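# 客厅地毯的日常收拾

大块花地毯铺在客厅里，好看，也最容易藏东西。花纹一多，纸屑、线头、小零件掉在上面，站着根本看不清。我家的收拾顺序这几年基本固定下来了，写在下面，供家里也铺大地毯的人参考。

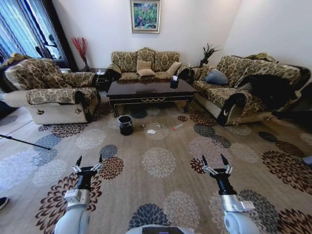 先捡后吸，这一步不要省。吸尘器碰到纸团容易堵在管口，碰到硬的小件会哗啦一声卷进去，再翻集尘盒很麻烦。把垃圾桶直接拎到地毯上，放在茶几前面，人蹲下来，捡到什么随手就扔。桶放在墙角的话，来回走几趟，碎屑又被拖鞋带到别处。

## 捡的时候

- 从离门最远的一边开始，往门口退着捡。
- 大件先捡：揉成团的纸、倒在地毯上的塑料瓶。瓶子先拧紧盖子再拿起来，里面剩一点水也会洒。
- 小纸片用手指捏不起来，就用一小段胶带粘。
- 深色花瓣图案上的深色碎屑最难发现。关掉顶灯，拿手电筒贴着地毯面照过去，有东西就会有影子。
- 不认识的小零件先别扔，放进一个小碟子，过一周没人找再处理。

客厅用的垃圾桶不必大。小号的黑色桶耐脏，桶口有一圈浅色边的，傍晚光线暗时也好找。桶底先垫一张旧报纸再套袋，漏了汤水只换报纸。装到七八分满就倒，太满了一碰就撒回地毯上。

## 吸和擦

吸尘要顺着绒毛走一遍，再逆着走一遍，共 2 遍。推得慢一些比多推几遍管用。茶几腿是弯的，腿脚周围吸头伸不进去，换扁嘴，或者用旧牙刷把灰扫出来再吸。

瓶子里的饮料洒了，马上用干毛巾压，不要来回搓。压到毛巾上没有颜色了，用 200 毫升温水加 2 滴洗洁精，毛巾蘸湿拧干，从外圈往里点按，最后换清水再按一遍。先在地毯背光的角落试一下掉不掉色。羊毛地毯水要更少，弄完用电风扇吹干，上面不要压东西。

## 茶几

深色亮面的茶几一有灰就显眼，手印也明显。干的软布先掸，微湿的布再擦，最后用干布收一遍，方向一致，不留水痕。桌沿有金色雕花的，不要用湿布硬擦，花纹缝里积水容易发乌。我用的是化妆用的旧软刷，Kanako Minami 教的，她家柜子上的雕花也是这么刷。

桌面上平时只留纸巾盒，放在一头，不放中间，擦桌子时少挪一次。遥控器收进抽屉。纸巾盒选深色的，和桌面颜色接近，看着不乱。

## 沙发

布面沙发放在地毯吸尘之前弄。靠垫拿到阳台拍一拍，坐垫缝里用扁嘴吸，饼干渣多半在扶手和坐垫交界的地方。织花的面料别用硬毛刷，会起毛。拍完的靠垫立着放，平躺着放久了里面的棉会偏到一边。靠垫套拉链朝下，每 2 个月拆洗一次，翻过来洗，阴干。

## 每季一次

四月换季时，把茶几搬开，地毯调转方向铺。常走的那一头磨得快，换个方向两头颜色差别小。地毯掀起来的时候顺便拖一下下面的地板，等全干了再铺回去。防滑垫如果发黏就该换了，黏在地板上的残胶用吹风机热风吹软，拿旧卡片慢慢刮。

茶几搬回去时腿的位置挪开几厘米，别压在原来的坑上。旧坑用湿毛巾盖住，蒸汽熨斗悬空喷一会儿，再用手指把绒拨起来。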